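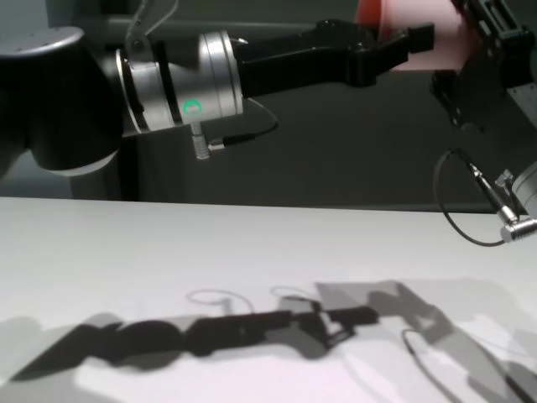

Robot arm with a black gripper

Week 4 – Reading young adult fiction
Tutor: Olga Cordero

For Wednesday please read the first 23 pages of "Jamthorpe" by Nahuel Orellana. The novel has 344 pages, so it is wise to start early.

We will look at the narrator. She is fourteen and she tells the story in the present tense, but in chapter two she knows things which she could not know yet. Is it a mistake of the author, or a choice? Mark the sentences that made you doubt.

Terms to revise: unreliable narrator, free indirect speech, frame story.

Written work: a review of 2000 words, for readers who do not know the book. Do not tell the ending. Quote at least twice and give the page numbers – the paperback and the hardcover are different, so say which one you used.

The library has two copies under Orellana, on the short loan shelf.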